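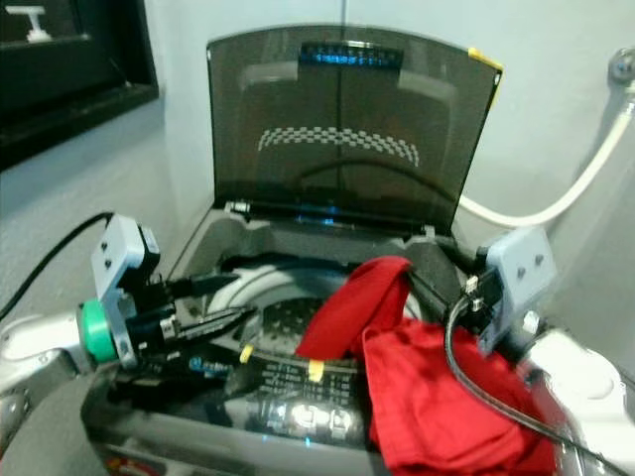 Sort before you load. Reds and darks wash together on a cool setting, and anything pale waits for the next load. A red garment and a dark one can share the drum, as they do at the start of this unit. Empty the pockets and close zips first.

## Loading

Drop items in singly, opened out. A twisted bundle holds soap in its folds and throws the spin off balance.

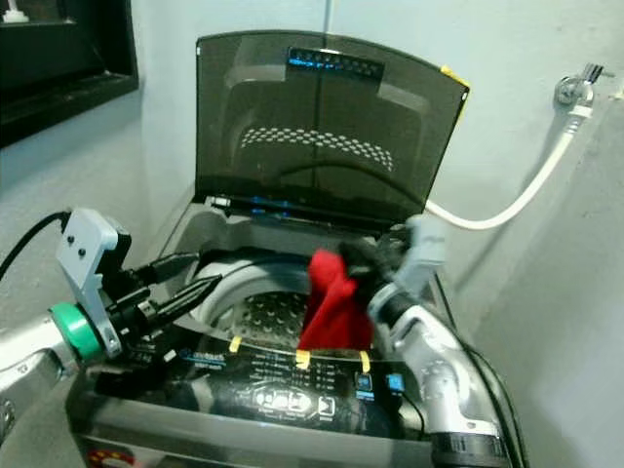 Heavy pieces go in on opposite sides. Leave a hand's width clear at the top, and never press the load down. Bożena Kołodziej's group will weigh theirs first; the limit for our practice loads is 7 kg.

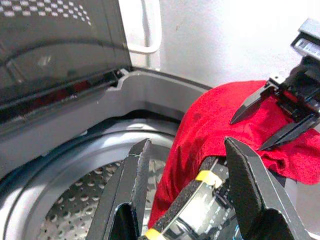
Check the rim before you shut the lid. Cloth left lying over it can catch or get marked. The red piece draped over the right side needs to go fully into the drum. Look at the hinge end too.
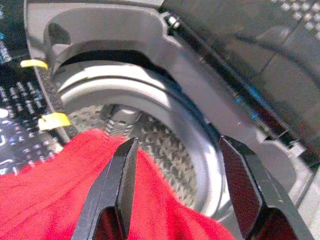
## For next time

- Read the Narier sheet, section 2.
- Bring one item with its care label still on.
- Spin speed for cottons: 700. Write down what you would use for wool.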